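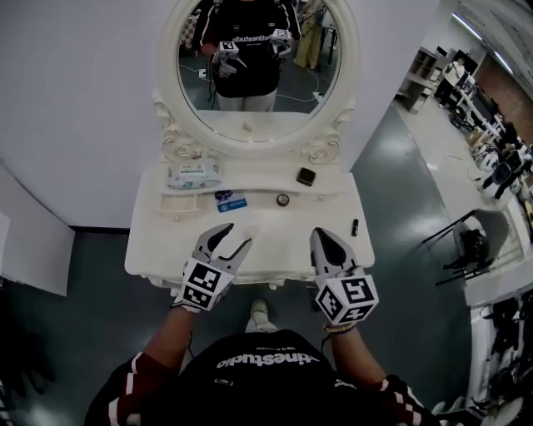
Lies Geerts wants to talk about slow play, and she wants to do it before the tea arrives. The head professional at Femholm has spent the past season being told that her club has fixed the problem, and she would like to see some evidence.

"We've got new signs, a new app and a new starter's hut," she says. "I still finished in the dark in September."

The app is called Jisier, and it is the reason I asked to see her. It follows each group by the phone in somebody's bag, and sends a polite message when they fall behind. The firm behind it has been pressing clubs to sign up before the spring. Femholm took it on a trial, as did Koivisto, the hillier course along the coast, and both have since been named in the sales leaflet as places where golfers are getting home sooner.

Geerts has read the leaflet. She has also read the figures from her own club, which she keeps in a ring binder. "It says rounds came down by 13 minutes," she says. "Fine. Down from what? They measured the start of the trial in the wettest fortnight we had, with two greens out of use and everyone queuing at the temporary ones. Then they measured the end when it was dry and half the members were on holiday. My gran could have knocked 13 minutes off that."

I put it to her that the people at Koivisto seem happy enough. She shrugs. "Koivisto cut its rough at the same time. If you can find your ball you play faster. Has anyone asked the greenkeepers?"

I had, as it happens. One of them told me the rough had come down by a third, and that he had done it to save his back. He had not been told about any app.

There is a stubborn streak in Geerts that goes back to her playing days. She spent 14 years on the smaller tours, won twice, and was once put on the clock in a final round at Bavidside while leading by 3. She finished fourth. You might expect her to be against timing of any sort after that, but she says the referee was right.

"I was slow. I had a routine with about nine parts to it and I thought every one of them was holding my swing together. He warned me, I rushed two putts, and I sulked for a month. Then I dropped most of the routine and my scoring didn't change at all."

So a warning did work? "A man standing there with a watch worked. He could give me a shot penalty. A phone buzzing in the side pocket of a bag can't do anything to you. People turn it off. I've seen them do it on the second tee."

She is no kinder about the other cures on offer. Ready golf, where whoever is ready plays first, is printed on every scorecard at Femholm and in her view is ignored by the very people it was meant for. Shotgun starts only move the queue. As for the idea of letting twosomes out first every morning, she laughs – then says she would quite like that one, as it would suit her.

What would she do? She takes a while over this. Wider gaps between tee times, for a start, which would mean 42 fewer golfers on a busy day and a good deal less money through the till. She suspects that is why clubs prefer an app. "You can fill the tee sheet and then blame the customer. It's quite clever, really."

The club's manager disagrees, and told me so by telephone. The trial was fair, he said, members had been asked for their views and most had been positive. I asked how many had replied. He said he would look it up and let me know, and as of 12/12/23 I have not heard back.

Geerts is not surprised when I pass this on. She has a junior lesson to give, and is already pulling on her waterproofs. She doubts the trial will be dropped, whatever the figures say, and she has agreed to carry the thing in her own bag until spring so that no one can say she didn't try.

Has it sent her a message yet? "Once," she says. "It told me to speed up. I was in the car park."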